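Council leader back at her desk after hospital stay

01/09/2019

I've just come off the phone with Feven Wolde, and she sounds far more cheerful than I would after nine nights on a hospital ward. The leader of Flutville council says she's been told to take things slowly, and then she told me she had already read the whole of the Wimura bus contract in bed (so make of that what you will!).

She was taken ill in May, if you remember, and had to miss the budget vote, which her side won by 3. This second spell came out of the blue. Her deputy stood in for the harbour debate and, I have to say, did a decent job of it, though the public gallery was noisier than I've heard it in years.
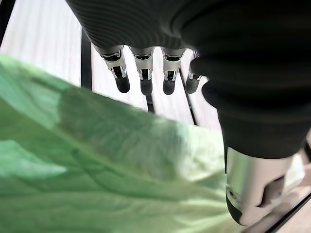

Photo: Dornavura Pictures

So what happens now? Wolde tells me she'll chair the next full meeting herself and she still wants the Gebretsadik Road car park plan settled before the winter. That's the one with 153 spaces and a petition against it, which had 1,240 names when it was handed in at the town hall. I asked if she might drop the idea. "No," she said, and then laughed — "but I might listen for a bit longer."

The opposition sent flowers, she says, and a card with rather a lot of signatures. I rang a couple of them as well and they were kind about her health and not at all kind about the car park, so things are getting back to normal.

There's been plenty of chatter about whether she'll stand again. I did ask, twice, and got a story about hospital custard instead. Her office says she'll be keeping shorter hours for 30 days and that her surgeries will go ahead as usual in the library, with her deputy sitting in if she's tired. If you've written to her lately and heard nothing, give it another week — there's quite a pile on her desk.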